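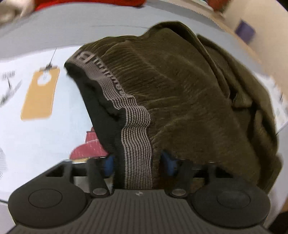

Drasance opens its fall Sweater Exchange in Getau with 3,959 knits on the racks

GETAU, October 2019 – The Drasance Sweater Exchange is back for its fourth fall, and it has never had this much wool to share! Doors at the old Stamine mill building opened this week with 3,959 sweaters, cardigans and vests ready to trade, all of them handed in by people in Getau and the towns along the Arain road.

The rules haven't changed. Bring a clean knit in any size or color, get a token, and pick out something else. People who have nothing to bring can ask for a token at the front desk and will get one, no form needed.

"We had a line down the steps on the first morning, and half of it was people showing each other what they'd brought," said Beryl Goodall, who started the exchange. "I traded a cardigan I'd had for years and saw it walk out the door on someone else ten minutes later. I was thrilled."

New this year is the mending table, run by Vasanthi Pathirana and Huw Landeg. The two have already patched elbows, closed moth holes and replaced buttons on 434 pieces that would once have gone to rags. Visitors can pull up a chair and learn to darn – needles and yarn are supplied, and beginners are very welcome.

Children's sizes have their own room on the second floor, with 468 pieces sorted by age. Baby knits tend to go quickly, so more are wanted.

The exchange is open Wednesday through Saturday, 10 a.m. to 6 p.m., until the end of the month. Clean knits can be dropped off at the side door during the same hours.

Press contact: Pei-shan Fu, Drasance, Getau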